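Print this page | E-mail this page

Packaging and the Shopper, notes for session 4
Verna Whitfield

Be suspicious of any claim that a box "sells itself." Flovenell told us in April that a new carton raised sales in 37 stores. It also cut the price that month – guess which part made the press release. 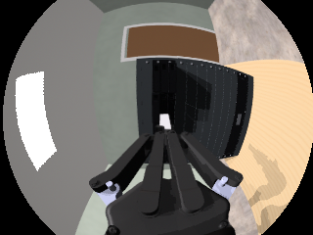 Ask three things of every study. Who paid? What was the old box compared with? Did shoppers spend money, or just tick a form? The Barnora survey asked 300 people which pack they "felt closer to." I don't know what that means and I doubt they did.

Plain brown gets called "honest" and "green." Color tells you nothing about what is inside or how the board was made. Duvura charges more for the plain look, and people pay it.

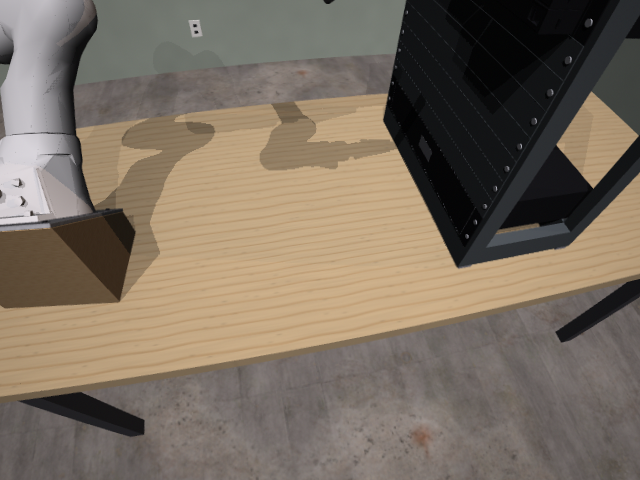

Fig. 2. Plain brown box held just above a tabletop (rendering).

For next time: read the Verbruggen handout, page 11 only. The rest is advertising.

2 comments | 5 shares
Back to top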